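Adelino Cardoso
June 13, 2023

Swapped my longboard wheels last night! Went from the old Tunders to a set of Vudettis, softer urethane, and wow, the chip-seal on my hill barely buzzes now. 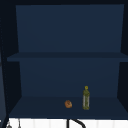 Render: Dresmont

Bearings went straight over, spacers too (don't skip the spacers, folks). Took it down the long path this morning and got some 500 yards out of one push.

Next up is the trucks. Anybody riding Serranos? Tell me how they turn!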